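Open day at the Cunha works, July 2019

I have been on enough factory open days to know how they go. You get a lanyard, a bottle of water, and a young person from marketing walking backward. The Cunha plant had all of that on Tuesday, plus a claim printed on the banner over the gate: 66 percent recycled plastic in every piece of Wollari kitchenware. I went mostly to find out what that number means.

I still can't tell you. Filipa Figueiredo, our guide, was friendly and knew the building well, but when I asked whether the 66 counted scraps swept up from their own floor and melted again, she said she would need to check. Most of us would call that not wasting your own material. Calling it recycled is a stretch — and it's a stretch a lot of companies make.

The floor tour

The molding hall is loud and smells like a hot car. We were kept behind a yellow line, so what I know of the machines is mostly what we were told. There are signs everywhere about safety and pride. The old hands on the line looked at us the way people in a diner look at a tour bus.

We heard a lot about Molten, the company's program for taking back old kitchenware at stores. You drop off a cracked bowl and it goes back into the mix. Fine idea. So I asked how much had come back. The answer was 3,000 pieces since it started. I asked how many they sell, and that was another one she would need to check. The woman next to me wanted to know if she could bring in bowls from other brands. No, she could not.

The shop

Every tour ends in the shop, and this one had more care put into it than the recycling talk did. Colanders, bowls, salad spinners, all in the colors you see in magazines this year. I picked up a colander, put it back, then bought it anyway. My old one has had a broken foot since Christmas.

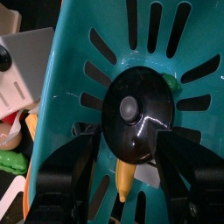
Getting there

Take the Prasimden bus and get off at the gate. Parking is 700 yards away, uphill coming back, with no shade. The tour is free but limited to 100 visitors, and they do turn people away. Bring ear plugs, because the ones they hand out are useless. I left my email for the answers to my questions and have had one newsletter so far.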